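Winter Coats: Folding and Storing

Gallery page, Rosano laundry and storage notes

Winter coats take up more closet space than anything else we own. This page covers how we get them ready for the shelf in November, when the heavy ones come out and the fall ones go away. A bed is the best surface for it. A table is too narrow for the sleeves.

Lay the coat face up with the hood toward the headboard. Close the front, then spread both sleeves out to the sides before making any folds.

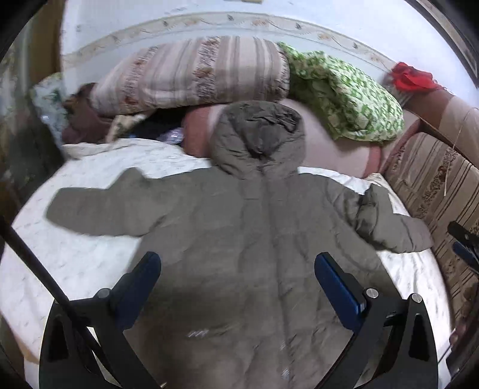 Smooth the body from the neck down with flat hands. Wrinkles near the armholes are normal in a puffer and don't need to be pressed out. Next, bring each sleeve across the chest, tuck the hood down over them, and fold up from the hem in thirds — loosely, so the filling keeps its loft.

Five coats fit in one Tadon bin if the thickest goes in first. We leave the lid off for a day before closing it.

Bins are labeled on the short side and go on the Lepik shelf in the hall. Hats and gloves have a separate page, and so do the kids' snow pants.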